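4.2 Sorting a Shared Costume Box by Touch

Figure 3. Mixed items in a wire-mesh bin.

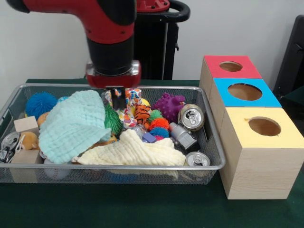 Cosplay groups love to share, and the shared box is where our study really came alive! Members of the Brultska costume circle keep wigs, gloves, collars, foam scraps and trim in common storage, and anyone getting ready for an event can dig in and borrow what fits. We wanted to know how people find a piece when everything is heaped together, and whether the feel of a fabric matters as much as its color. A mixed bin makes the problem easy to grasp: in Figure 3 a crumpled cream-colored towel and a folded aqua washcloth take up much of the surface, while a spiky blue ball and a small wooden cube sit off toward the left. Soft things spread and hide their neighbors. Hard things keep their shape, and a hand that can't see them can still name them.

We asked 16 costume makers to search a box for pieces from a written list, first with the lights up and then with a cloth over the opening. The list used the makers' own words ("the scratchy collar," "the good gold cord"), which we had gathered at the Brultska workshop in November. Each maker got 15 requests per round. We had expected the covered round to be a mess, and for satin and plain cotton it mostly was, with people pulling out glove after glove and laughing at the wrong ones. Faux fur, braid and anything with a raised edge went much better. Several makers found braid faster with the box covered than with it open, a result we did not see coming and were delighted to chase.

The search logs were coded with the Lunine scheme, which records each grab, each rejected item and each pause. Across both rounds we logged 2482 grabs. Rejections fell into two clear groups. In the first, the maker felt the piece and let go at once. In the second, the maker pulled it all the way out, looked it over, and often talked about a costume it could be used for. This second kind is slow, but we came to think of it as one of the real pleasures of a shared box, and three makers changed their plans for a character after running into a piece they had not asked for.

Labels helped less than we hoped. The Cultier tags sewn into the larger garments were easy to read once a piece was out, yet they did nothing for the search itself. Small knotted cords, added at the makers' suggestion for the last few sessions, look much more promising, and Section 4.3 takes them up.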